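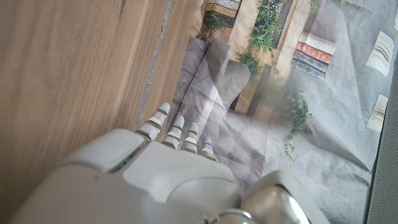 紙の広報がなくなれば、町の出来事を知る順番まで変わってしまう、とヴィトーリア・ヴェローゾは語る。コルレテイで月に一度発行される地域紙『フェルスカ』をめぐっては、電子版への一本化の是非が数年来の論点となってきた。6月に町が公表した方針案では、紙版の存続を認める一方、発行体制の見直しが求められている。

同紙の現在の発行部数は946部である。判型は創刊以来ほとんど変わらず、4ページ建てを基本とし、選挙や祭礼の月に限って6ページに増える。紙面の構成も一貫しており、一面に町議会の議事、二面に学校と診療所の告知、終面に死亡広告と売買欄を置く。編集を担うジョアキン・ブランダンによれば、読者からの問い合わせが最も多いのは終面であるという。家具の譲渡、畑の貸借、迷い犬の届け出などが、料金を取らずに掲載されている。 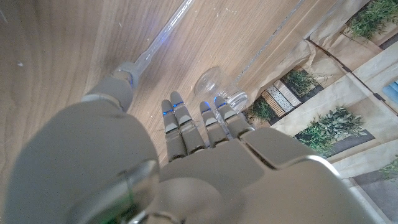 配布の仕組みには課題も多い。集落が谷筋に点在するため、戸別配布を行っているのは中心部に限られ、それ以外の地区ではパン店や郵便窓口に束で置かれる。雨季には道路の通行止めによって到着が遅れ、告知された催しがすでに終わっていた例もある。電子版の閲覧者は約100人にとどまり、その多くは町を離れて暮らす出身者とみられる。町内の高齢世帯に届く手段としては、なお紙が優位にある。

見直し案の焦点は用紙と印刷にある。現行の薄手の用紙は安価で、郵送費も抑えられるが、保存には向かない。
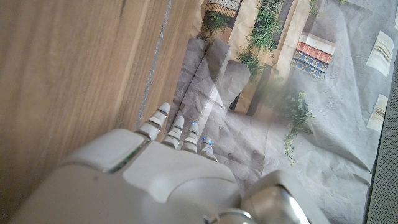
地域紙の保存については、町立文書館が別に検討を進めている。創刊初期の号には欠号があり、個人宅に残るものの寄贈を呼びかけているが、集まり方は緩やかである。読み終えた印刷物は、家庭では包装や敷物に回されることが多い。広い木の面のかたわらで、しわだらけになった印刷紙が白い指の下にある光景は、紙がたどるそうした境遇を思わせる。文書館では、折れや汚れのある号も状態を問わず受け入れ、平らに伸ばしたうえで中性紙の封筒に収める。ラケル・ロウレイロが作成した目録には、余白の書き込みの有無も記載されている。

方針案に対する住民の意見は、役場の窓口と同紙の綴じ込み葉書で受け付けている。提出の締め切りは9月1日（日）で、寄せられた意見は次号の一面に要約して掲載される予定である。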